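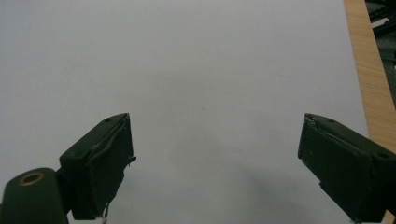
2 min read

How to verify a Barura wallet download before you install it

Amparo Herrero
Feb 29, 2024

Barura is a desktop bitcoin wallet. Every release comes with a checksum file and a signature. Checking both takes a few minutes.

1. Download three files from the release page: the installer, the checksum list and the signature, which ends in .asc. Put them in one folder.

2. Import the Prisska signing key. Compare its fingerprint with the one printed in the project documentation. Don't copy the fingerprint from a forum post.

3. Open a terminal in the folder and run gpg --verify on the .asc file. Look for the words "Good signature". A warning that the key is not certified is normal if you haven't signed it yourself.

4. Run sha256sum on the installer. On a Mac, use shasum -a 256. Compare the whole string with the line in the checksum list.

If the strings differ, delete the installer and download it again. If they still differ, don't install it. Report it on the tracker.

Upgrading from an older version? Back up your wallet file first.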